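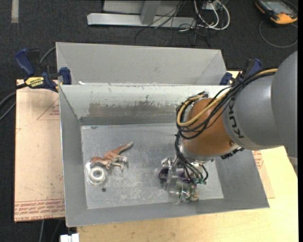
**Iqra Khattak**
Does anyone really get scuffs out of a metal bin? Mine has whitish scratches on the floor and a brownish-gray smear on the far wall. The Dalto cleaner did nothing.

**Gediminas Mägi**
Scratches won't wash out, whatever the bottle says. Try dish soap and a nylon pad on the smear — 5 minutes, then rinse.

**Octavio Sánchez**
Buy a liner. I doubt the pad will do much.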